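Care of Printed Plastic Cards and Countertop Card Readers
Flosley Household and Workroom Notes, Sheet 7

Members of staff and residents are asked to follow the guidance below when storing, cleaning and presenting plastic cards. It applies to membership cards, door cards and souvenir cards alike. Questions may be sent to Kaisu Saarela at the Flosley front office.

Cleaning the card

Wipe both faces with a soft cloth barely dampened with water and a drop of dish soap. Dry the card at once with a second cloth. Do not use nail polish remover, scouring powder or the rough side of a sponge, as these will lift the printing. Printed photographs scratch more easily than plain lettering and should be wiped in one direction only.

Cards that have become sticky from an old label may be treated with a little cooking oil, left for a few minutes and then washed as above.

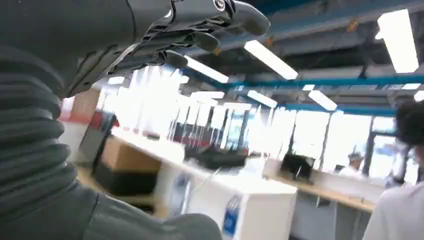 Good overhead light makes the work easier. Tilt the card until the light runs across its surface; fine scratches and leftover soap will then show. Strong sun is another matter, and cards should not be left on a windowsill or a car dashboard, where they fade and may warp.

Cleaning the reader

Switch the reader off before cleaning. Use a dry microfiber cloth on glossy tops -- paper towels leave fine marks. Never spray liquid directly onto the device. Crumbs along the lower edge can be removed with a soft, dry paintbrush.

On a wooden desk, place the reader well back from cups and plants. Check from time to time that dust has not collected underneath.

Presenting the card

Hold the card near its lower edge, between the thumb and fingers, and bring it to the contactless symbol. Present one card at a time. Two cards held together will often give no reading at all, and a novelty card should be kept apart from those in daily use.
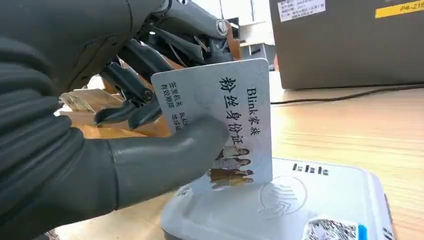
A printed fan card held upright above a white contactless reader.

Storage

Keep cards in separate sleeves, away from keys and coins. A shallow drawer with a divider is sufficient for most households. Santeri Oksanen in Room 407 keeps a supply of clear sleeves, which may be collected during office hours. The next review of this sheet is planned for March.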